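I finally moved the planner over to Grikari this Monday, and I have to say, I should have done it back in February when I first started grumbling about the old one. For anyone who hasn't been following along, Zarnley is my little evenings-and-weekends project, a task planner for stacking and sorting blocks in simulation, and it has grown a lot of barnacles.

The trouble was always the collision checking. My old code tested every waypoint against every box, every single time, and a plan with 423 waypoints would sit there long enough for me to go make tea (and drink most of it!). Grikari keeps its own tree of the objects and only looks at whatever is near the arm, so the same plan now comes back before I've stood up.

What took me the whole evening was the grasped object. Once the gripper closes on a cube, that cube has to stop being an obstacle and start being part of the hand, and I was doing those two things in the wrong order. So the planner believed the arm was in collision with its own cargo and refused to budge.
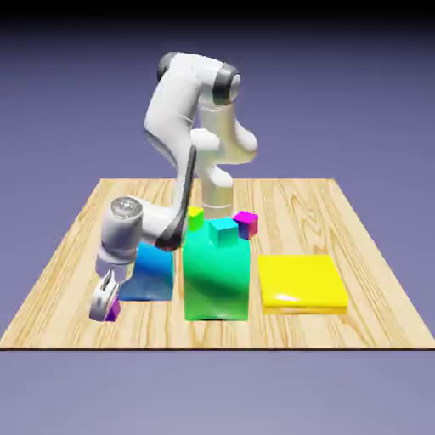 Swapping the two calls fixed it, and I felt pretty silly, but I also wrote 3 new tests so I can't do it again. The whole suite is up to 178 now and it all passes, except for one that depends on Zilik being installed, and I've been meaning to rip that out anyway. Next up is the placing code, which still thinks every box is the same height.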